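Preguntas frecuentes: guardar el plumífero hasta el próximo invierno

¿Hace falta lavarlo antes de guardarlo?
Sí, aunque en la etiqueta pongan que «repele la suciedad». El cuello y los puños acumulan grasa durante meses. Lavado delicado, poco detergente y nada de suavizante.

¿Sirven las bolsas de vacío?
Para ganar sitio en el armario, sí. Para el relleno, lo dudamos bastante. Angus MacAulay, que lleva 23 inviernos arreglando prendas acolchadas, no las usa con ninguna de las suyas. Si no queda otro remedio, no apure el aire.

¿Cómo se dobla sin marcarlo?
Extiéndalo en la cama, cruce las mangas sobre el cuerpo y alise con la palma, sin aplastar. Los vídeos que prometen dejarlo del tamaño de un libro no suelen enseñar cómo sale de allí en noviembre.
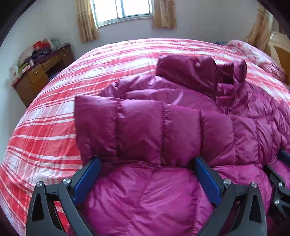
Chaqueta acolchada magenta sobre la cama, con una manga extendida a lo ancho.

¿Merece la pena la funda Welluvska?
Cuesta 68 euros y es una funda de tela. Una funda de almohada vieja de algodón también deja pasar el aire.

¿Y los saquitos antipolilla Lostard?
Huelen bien. Que protejan una chaqueta sintética es otra cuestión: a las polillas les interesan la lana y la pluma, no el poliéster.

¿Cuándo conviene guardarlo?
En mayo, según la zona. Antes de cerrar el armario, revise los bolsillos y suba la cremallera.

¿Puedo colgarlo?
Puede, si la percha es ancha. Con una de alambre acabarán marcándose los hombros.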